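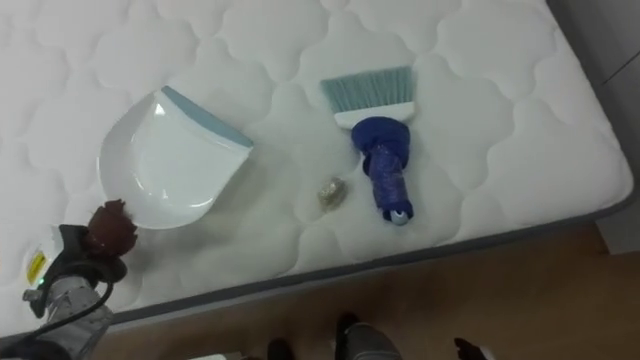
Prindmont Aller Portable Soccer Goal

Product code: AL-2
Sold as: Pair
Availability: Ships from the warehouse

Overview

The Aller is a full-size portable goal intended for schools, municipal parks and amateur clubs that share a field with other users. It is supplied as a pair and meets the inside dimensions used in the adult game, 8 feet high by 24 feet wide. The frame is welded aluminum with a white powder-coat finish. Each goal moves on four wheels that lift clear of the ground when the goal is in its playing position.

The current version replaces the earlier Greta goal. Nets and net clips bought for the Greta may be used on the Aller. Wheels and rear ballast bars may not.

Construction

The uprights and crossbar are oval in section and joined at the corners by internal steel brackets. The rear ground bar is hollow and has a filling port at each end. It must be filled with dry sand before the goal is used. Filling takes two people about 2 hours per pair, including time to level the goals and fit the nets.

Net hooks are molded in one piece and slide into a channel along the back of the frame. No tape or cable ties are required, and customers are asked not to use them on the crossbar.

Specifications

Frame material: Aluminum, powder coated
Color: White
Net: Knotless polyethylene, 4-inch square mesh, included
Wheels: Puncture-proof, four per goal
Surface: Natural grass or artificial turf
Assembly: Required
Price per pair: $2,030, excluding freight

Anchoring and Safety

A soccer goal that is not anchored can tip over and cause serious injury or death. The Aller must be anchored at all times, including when it is parked beside the field. Ground anchors for grass are included. Customers installing the goals on artificial turf should order the turf ballast kit separately.

Players must not climb on the frame or hang from the crossbar or net. The warning labels on both uprights must remain in place and readable. Replacement labels are sent free of charge on request.

The goals should be moved only by trained adults, with the wheels lowered and the path clear. They should not be moved in high wind.

Inspection and Care

Check all bolts, hooks and anchors before each match. Rinse the frame with clean water at the end of the season and remove the nets for storage indoors. Small chips in the coating can be treated with the touch-up paint listed under Accessories.

Warranty

Prindmont warrants the frame against defects in material and workmanship for 100 months from the date of delivery. Nets and wheels are covered for 2 years. The warranty does not cover damage caused by improper anchoring, towing behind a vehicle, or changes made to the frame by the customer.

Accessories

Turf ballast kit
Replacement net, white or black
Wheel set
Touch-up paint, white
Rweyemamu corner flag set, four flags with spring bases

Ordering

Schools and public bodies may order by purchase order. Quotations are prepared by Su-chen Tu in the Institutional Sales Office. Questions on installation and field layout should be sent to Amado Ocampo, Technical Services. Orders for preseason delivery should be received by the end of May.

Page last revised 8 October 2024.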